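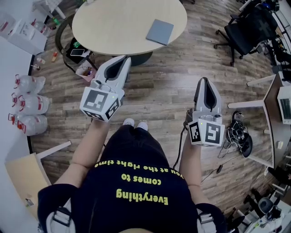
"Everything comes to you at the right time", in yellow on navy.

Search this site Search

I've got nothing against a slogan on a T-shirt, but I've gone right off the one about the right time. Things don't come to you at the right time. They come when the bus does, and where I live that's every 90 minutes if the driver's feeling well.

I've been thinking about waiting a lot since January, when the surgery in Drardale moved to its new phone system. You ring at eight, you're told you are number 14 in the queue, and then a recorded voice tells you how much your patience is appreciated. Is it, though? I'd love to know who's doing the appreciating. I drank two cups of tea and did most of the ironing before I got through, and by then the appointments had gone.

My neighbour Lajos Borbély thinks I'm making a fuss. He grew up queuing for everything, he says, and he met half his friends that way. I can see that -- a queue you can stand in is almost company. You moan about the weather, someone saves your place while you nip to the loo, and you can see the front of it. What I can't stand is the invisible sort, where you sit at home with the phone on the arm of the chair and daren't run the hoover.

And we've been talked into thinking it's good for us! Wait calmly and you're wise, ring back and you're a nuisance. It's always the people with somebody to ring on their behalf who tell you to trust the timing. My mum waited two years for a new hip, very politely, and all she got for being polite was two years of a bad hip.

So I ring back now. I write letters too -- proper ones, with a stamp. The bus company has had three off me already and I've got a fourth on the go.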